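Torier发布“花与蛾”系列墙纸及配套玫瑰纹台面饰面

三月起接受订购,面向住宅、民宿及小型商业空间

Torier今日宣布,旗下室内装饰产品线正式推出“花与蛾”系列墙纸,并同步发布与之搭配的浅色玫瑰纹台面饰面。该系列由Torier与图案设计工作室Ilska共同开发,自三月起通过Torier直营展厅及授权经销商Rizk接受订购。

“花与蛾”系列是双方合作的第2个完整系列。项目历时14个月,从手绘线稿、分色、打样到定版,全部图稿由Ilska完成,印制与后期加工由Torier负责。双方此前合作的首个系列以单色枝叶为主,主要供应卧室与走廊空间;此次则将重点放在大尺度花卉及多色印刷上。

系列主图以牡丹为核心,分为粉色与金黄色两组,花瓣以墨线勾边,保留手绘线条的疏密变化。主花之间穿插白色雏菊、灰色蕨叶、形似蓟花的紫色花朵以及小朵黄色毛茛。画面中另散布带有斑点的飞蛾,前翅为黑黄相间,后翅为橙红色,停落于花心或花瓣边缘。Ilska在图稿阶段参考了传统植物图谱的编排方式,使花卉、叶片与昆虫在同一画面中保持相近的描绘精度。

在构图上,主图采用满铺形式,底色露出较少。Torier产品部门表示,满铺图案对拼接精度的要求较高,相邻两幅墙纸之间的花瓣线条须准确对接。为此,该系列每一卷均附有对花标记及安装顺序说明,施工人员可依照标记由墙面中线向两侧铺贴,亦可由阴角起铺。

与墙纸同时发布的台面饰面采用浅淡的玫瑰印花,色调柔和,较墙面主图更为浅淡。两者可单独选购,也可组合使用。Torier建议在三面墙体围合的区域采用组合方案,例如书桌凹位、梳妆角、早餐角及橱窗展示位。在此类空间中,墙面花卉自背墙延续至左右两侧,台面则以较浅的色彩承接,避免与墙面争夺视线。
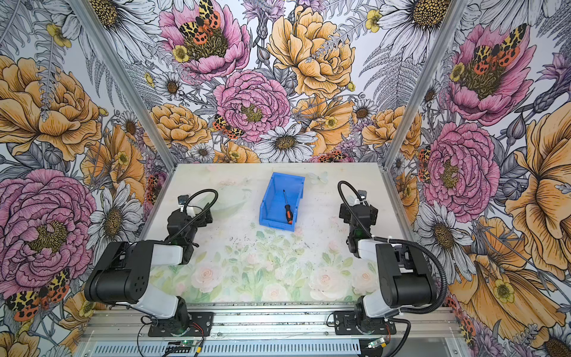 产品规格与供应

“花与蛾”系列墙纸以卷为单位销售,另提供按墙面尺寸裁切的定制服务。定制订单须在下单时提交墙面宽度、高度及门窗、插座等开口位置,由Torier绘图部门出具排版图,经客户书面确认后安排印制。排版图确认后,如需更改尺寸或花位,须重新提交申请。

首批标准卷共2476卷,现已完成印制并入库,由Totano仓储中心统一发运。同一订单内的产品将优先安排同一批次,以减少批次间的色差。客户如需补购,请在订单中注明原批次编号,Torier将视库存情况予以匹配;无法匹配时,将事先告知客户并提供小样供比对。

台面饰面按张供应,适用于平整、干燥且已完成封边处理的台面。该产品不建议用于灶台周边及长期积水的位置。日常清洁可使用柔软湿布擦拭,请勿使用含研磨颗粒的清洁剂。

安装须知

施工前,墙面应平整、清洁、干燥,旧墙纸及松动涂层须全部清除。新抹灰墙面应待充分干燥后再行铺贴。由于图案色彩较为丰富,Torier建议在正式裁切前将全部卷材展开核对,确认花位、批次及表面状况无误。已裁切或已上胶的产品,除存在质量问题外,不予退换。

转角部位是三面铺贴方案的施工重点。墙体阴角往往存在垂直偏差,施工人员应在每面墙上重新弹出垂线,并在转角处预留搭接余量。如转角两侧花位无法完全吻合,应优先保证背墙主花的完整,将误差留在侧墙边缘。设有金属立柱或收边型材的位置,可将接缝置于型材附近。

台面饰面应在墙纸铺贴完成并干透之后安装,安装时由后缘向前缘逐段压实。台面与墙面相接处可按需要加装收口条,收口条颜色宜与台面底色相近。

经销与展厅服务

Rizk作为该系列的授权经销商,将在其现有门店设置样册及实物样板,提供选样、量尺及安装预约服务。目前已有近80家门店确认参与首轮陈列,门店名单将于三月内在Torier及Rizk的客户服务渠道公布。

有意选购的客户可通过门店申领小样。每份小样包括粉色牡丹、金黄色牡丹局部各一张,以及玫瑰纹台面饰面样片一张。由于小样面积有限,无法呈现完整的图案循环,Torier建议客户同时查阅样册中的整墙排版图,并在实际安装空间内分别于日光及灯光下观察色彩。

室内设计机构、民宿经营者及商业空间业主可申请项目采购。项目采购须提供平面图、立面图及预计施工时间,Torier将在收到完整资料后安排专人对接,并就用量、排版及分批发货事宜提供书面方案。

关于Torier

Torier从事墙面及台面装饰材料的设计、印制与销售,产品包括墙纸、装饰饰面及配套收边材料,服务对象涵盖住宅业主、室内设计机构与小型商业空间。

关于Ilska

Ilska为图案设计工作室,业务以植物与昆虫题材的手绘图稿为主,为墙纸、织物及纸制品企业提供图案开发与授权服务。

媒体联络

媒体如需高清图片、产品小样或系列图稿资料,请与Torier企业传讯部联系。“花与蛾”系列图案的著作权归Ilska所有,转载图稿时请注明出处。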